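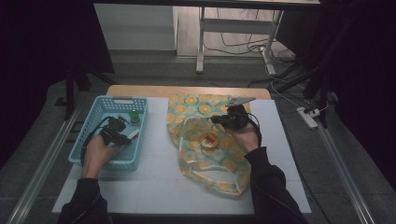
A worker uses a pair of hand-held grippers at a tabletop with a plastic basket and a patterned bag.

Sollent has begun taking orders for a two-handed gripper kit meant for teams that want to record manual tasks and use the recordings to train robot arms. The kit, sold under the name Vundano, comes as a matched pair, one gripper for each hand, and the company says the first units will ship in January.

Buyers can rent the kit for 14 days before deciding on a purchase. Sollent is also offering a recording service, in which its own staff carry out a customer's tasks and hand over the finished files. An order for the service starts at 1000 recordings. Prices for both are given on request.

"Most of the people who call us want household items and groceries," said Gunther Kasten, who runs the Vundano line. "They want bags, tubs, small things with lids. Bags are slow work and we quote them that way."

We use cookies to remember your settings and to count visits. By staying on this site you accept our cookie policy. Accept | Manage settings

Each gripper is held in the hand and connected by cable. Kasten said a battery version had been looked at and put off until next year at the earliest. New users get a training session of roughly 3 hours, which can be held at the customer's site or at Sollent's workshop in Fanness.

The kit was tested over the summer by 27 operators at Brandes, a packing firm that is looking at robot arms for its returns desk. Brandes said its operators had asked for a lighter grip and a longer cable on the right-hand unit. Sollent said the longer cable will be standard on the units it ships and the grip is still being worked on.

Replacement jaws will be sold separately. Customers who rent first can put the rental fee toward the purchase price if they order before the kit is due back.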